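Mar 12, 2025

**Hand-held gripper recordings cut pre-training time for household policies, Posa group reports**

The manipulation group at Posa has released results from a study of demonstrations recorded in private homes with a hand-held gripper instead of a teleoperated arm. The report covers 600 episodes, of which 300 involve deformable items such as towels, bags and packaging. Collection began in August and used the Grinivley gripper, a two-finger tool with a camera on its body.

The operator carries the tool through an ordinary task and closes the fingers by hand. Finger opening and tool pose are logged with the video, and the three streams are used to train a policy that outputs tool motion and grip width. No robot is present during recording. The same finger geometry is later mounted on an arm, so the view at training time and the view at run time match closely.

Waste handling was among the harder categories. Wrappers, foam and thin plastic overlap inside a dark container, and the fingers themselves hide part of the rim on approach. The authors kept such episodes in the training set without masking the fingers.
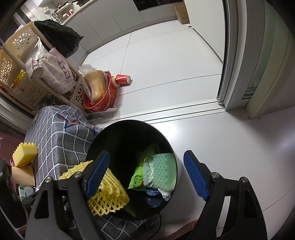
*Gripper with jaws open at a trash bin holding foam, a snack wrapper and plastic bags.*

The central result concerns how the recordings are cut. Earlier work from the group split each episode at fixed intervals. The new method, called Zutell, places the cuts where grip width changes direction, then trains on the resulting segments with the pose expressed relative to the tool at the start of each one. According to the report, this removes most of the dependence on where the operator stood and on the height of the work surface.

In 182 test trials on an arm in a separate apartment, policies trained on Zutell segments completed more pick-and-place tasks than those trained on fixed intervals. The difference was largest for cloth and smallest for rigid items. Training also converged 9 hours sooner on the same hardware, which the authors attribute to the smaller number of segments that begin in the middle of a grasp.

Cloth episodes were recorded on tables and other household surfaces with everyday objects left in view. A towel changes shape as soon as it leaves the table, so a policy that relies on the outline seen before the grasp tends to lose track of it. The relative pose encoding does not model the cloth. It only keeps the tool motion consistent while the appearance changes.
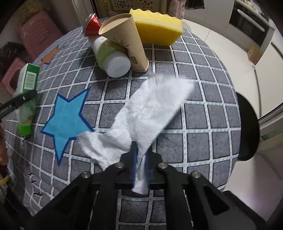

*White towel held at one corner above a patterned tablecloth. Motion blur of this kind was retained in the data.*

Two limits are noted. Grip force is not recorded, and soft packaging was sometimes crushed in the arm trials. The segmentation also fails when the operator adjusts the grip repeatedly, producing very short segments that have to be merged by a second pass.

The merging code and segment labels are available from Posa on request. A follow-up with the Acharya laboratory will add force sensing at the finger pads and repeat the cloth trials.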